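**Plallow Interior Matte**
Water-based acrylic wall coating. Manufactured by Prornari, Wirnberg plant.
Product page revised January 16, 2018. Replaces the October edition.

Plallow Interior Matte is a one-part acrylic finish for walls in offices, classrooms, workshops and other rooms that see regular handling. It is supplied ready to use and dries to a flat, non-reflective film. The coating is intended for drywall, cured plaster, primed wood and previously painted surfaces in sound condition. It is not intended for floors, ceilings above steam sources, exterior work, or horizontal surfaces such as shelves and countertops.

## Supply

| Item | Value |
|---|---|
| Pail size | 3 gallons |
| Coverage, one coat, smooth primed drywall | 1,000 square feet per pail |
| Stock colors | 19 |
| Scrub resistance, fully cured | up to 2,000 cycles |
| Sheen | Matte only |
| Thinner and cleanup | Water |

Coverage falls on textured or porous surfaces. Order a trial quantity where the wall has been skimmed by more than one contractor -- suction often differs from panel to panel, and the difference shows in a matte film.

The stock range is mostly grays, off-whites and muted greens. Strachan, the cool light gray, is kept at all depots. Other stock colors ship from Wirnberg. Custom tints are made to order in full pails and cannot be returned. For walls that need more than one pail, check the batch number on each lid. If batch numbers differ, box the pails together in a clean container before starting, or change pails at an inside corner.

## Changes in this edition

- Plallow Block-Coat is now the specified primer for water-stained plaster. The former primer is discontinued and should not be substituted from old stock.
- The scrub figure now refers to fully cured film. The October edition did not state the cure condition.
- Airless spray guidance has been rewritten. See below.
- The pail lid has a new gasket. Lids and pails from the older supply do not interchange.

## Surface preparation

Remove dust, grease, wax and loose paint. Wash with a mild detergent solution, rinse, and let the wall dry through. Fill dents and fastener holes with a low-shrink filler and sand flush. Spot-prime all filler. Unprimed filler will flash through the finish coat as a dull patch, most visible under windows and wall-mounted lights.

Glossy paint must be sanded until the shine is gone. New plaster must be cured and tested for moisture before priming. Do not apply over wallpaper or over distemper.

## Application

Stir slowly with a flat paddle. Do not shake; entrained air leaves pinholes.

Brush: synthetic bristle, for cutting in only. Work in short sections so that the cut line is still wet when the roller reaches it.

Roller: short-nap microfiber on smooth walls, medium nap on light texture. Load evenly, apply in vertical passes, and finish each section in one direction. Keep a wet edge across the full height of the wall.

Airless: use undiluted. Strain before filling the hopper. Spray and back-roll the first coat. The second coat may be left as sprayed if touch-up is not expected later, as rolled touch-ups on a sprayed film have a different texture.

Two coats are required for the stated scrub resistance. The first coat must be dry to the touch and firm before the second is applied. Cold or humid rooms extend this time; run ventilation, but do not point heaters at the wall.

## Care and touch-up

Do not wash the wall until the film has cured. Afterward, use a soft cloth and diluted neutral cleaner. Melamine sponges polish the surface and leave shiny areas -- avoid them. Small marks can be touched up with the original batch, using a nearly dry roller and feathering outward. Larger repairs should be recoated corner to corner.

## Storage and disposal

Store upright with the lid sealed. Keep from freezing. Product that has frozen must be discarded even if it stirs out smooth. Do not pour residues into drains. Dried residue is handled under local rules for solid waste.

## Ordering and support

Orders and batch matching: Da-eun Na, Prornari Sales, Wirnberg.
Specification questions and on-site moisture testing: Kai Strobel, Technical Service.

Quote the product name, color and batch number in all correspondence. Color cards are sent on request. Printed and on-screen colors are approximate and should not be used for approval. 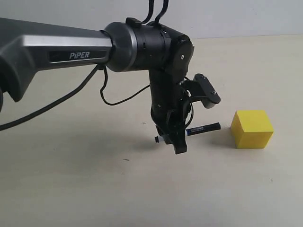
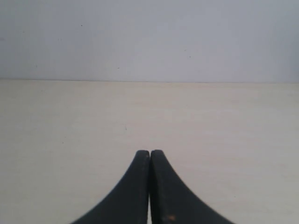
*Second photo: light gray wall, matte finish, at the line of the tabletop.*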